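3.2 Choosing what to buy after simulation

The question behind this section is a narrow one. A small lab has money for one arm and one gripper, and has to decide how much of the rest of its budget should go to cameras, mounts, spare fingers and test objects. In the past we made that decision by reading data sheets and asking other groups. For the current purchase cycle we ran the planned tasks in simulation first and wrote the shopping list afterward.

We call the planning procedure Tanham. It takes a list of tasks, a list of candidate parts with prices, and a set of simulated runs for each task. What comes out is a ranked list of purchases and a short note for each one, stating which tasks depend on it. The ranking is simple. A part moves up when tasks fail without it and moves down when a cheaper part does the same job. Ties are broken by delivery time, which mattered more to us than we expected when the plan was drafted in November.

The simulated setup follows the hardware we could realistically afford: one white tabletop-class arm on a pedestal beside the work table, with a black two-sided gripper. Candidate grippers were compared on three points: how wide they open, how much room the fingers take up near the table, and what a replacement set of fingers costs. The last point is often left out of early budgets. Two of our earlier projects had to stop and wait for fingers that were not on the original order.

Small objects put the most pressure on the gripper choice. A toy figure a few inches long leaves little spare room between the fingers and the table, and any part of the gripper that hangs lower than the fingertips becomes a problem. It also affects the camera choice. A camera mounted near the hand sees the object at close range, but the gripper itself fills a good part of the view and can hide one end of the object at the moment when its position matters most.
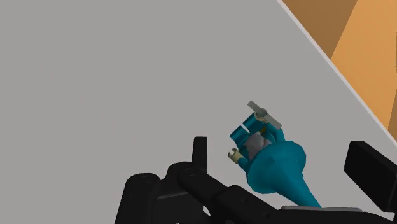 We therefore priced the hand camera and the fixed camera as a pair. Buying only the hand camera saves money on the mount and on one computer port, but the runs made with that view alone needed more attempts to line up with small objects. Buying only the fixed camera has the opposite problem, as the gripper is seen well from the side but small objects take up very few pixels. The pair costs more than either one, and it was still the first item Tanham placed above the line after the arm and gripper.

The full set held 3,134 simulated runs. Each run was stored with its camera views, the joint readings and the list of parts assumed to be present. Runs that ended early were kept. Removing them would have made the cheap options look better than they are, and the early endings are exactly what a buyer needs to know about.

Prices came from written quotes where we could get them. Brorkico, the supplier that handles most of our orders, quoted the arm, the gripper and the pedestal as separate lines. Jarman quoted mounts and cabling. For low-cost items such as test objects and table mats we used catalog prices. All prices were fixed on Jul 18, 2024, and later changes were not carried into the ranking. A plan that is updated every time a price moves is hard to review, and our purchasing office asks for one version that can be signed.

Shipping, import fees and installation were kept in their own column. We had first folded them into the unit prices, which made the heavy items look poorer than they were and hid the fact that several small parts could travel in one box. With the separate column it was easy to see that ordering the mounts and the spare fingers together was cheaper than placing two orders a few months apart.

Floor space was treated as a cost as well. The pedestal takes up room that could hold a second bench, and the arm needs clear space on every side it can reach. We did not try to put a dollar figure on this. Instead each candidate layout was given a floor plan, and layouts that blocked a door or a storage cabinet were dropped before ranking. Two layouts were removed at this step.

The test objects deserve a few words, as they are usually bought last with whatever money is left. For household tasks the object set decides how much the results mean. A set made up only of blocks and cups will not show the difference between a good gripper and a fair one. We wanted thin and tall items, items with narrow stems, and small items with odd outlines, and we wanted more than one of them on the table in the same run. An arm that can reach a small figure on bare tabletop may still be the wrong purchase if it has no safe path past something tall a short distance away.

The list submitted to Tanham had 187 lines in all, counting cables, fasteners and spare parts. Most of these were never in question. The ranking was useful for the items in the middle: the second camera, the spare fingers, a force sensor at the wrist, a wider table and a taller pedestal. The force sensor is a good case. It had strong support in the group and would have been bought under our old method. In the simulated runs it changed the outcome only for tasks that involve pressing or inserting, and our plan for the first year has very few of those. It was moved to the second year -- with the mounting plate bought now, so that the wrist does not have to be rebuilt later.

The taller pedestal went the other way. It was added to the list late, mainly as a fallback, and was not expected to rank well. With the base close to the height of the tabletop, the arm had to fold itself awkwardly to bring the gripper straight down onto objects near its own side of the table. Moving the base a small distance away from the table gave much of the same benefit at no cost, so the pedestal stayed at its standard height and the layout was changed instead. We would not have tried this if the pedestal had already been paid for.

Figure 2 gives one view of the setup used for the layout comparison, with the arm beside the table and the gripper raised above the table's far corner.

Figure 2. Work table and arm in simulation. The base carries the lettering "FRANKA EMIKA". A candlestick and a small teal wizard figurine stand on the table, with a long planter-like box behind the candlestick. The gripper is holding nothing.
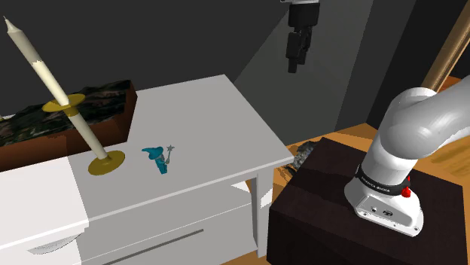
3.3 Limits of the procedure

The ranking is only as good as the task list. We wrote ours before the simulated runs were made and did not change it afterward, but another group could reach a different order of purchases from the same parts and the same prices. Groups that plan to work mostly with bags, cloth or cables should not copy our list. Soft items were left out because our simulator handles them poorly.

Wear is also missing. Simulated fingers do not lose their grip after a season of use, and simulated cables do not break where they bend. We added spare fingers by hand, using our own repair records, and set aside a fixed amount for cables. The same was done for the emergency stop and the guarding, which are required whatever the ranking says and were never entered as candidates.

Staff time is counted only in part. We logged the hours spent building scenes in Ikine, the scene editor we use, and charged them to the planning budget. The hours spent checking quotes were not logged and are probably larger. For a lab buying a single arm, this overhead may be hard to defend unless the scenes are used again for training or testing, as ours are. A reserve equal to the price of the spare finger set was left unassigned until the arm has been installed and the first tasks have been run on it.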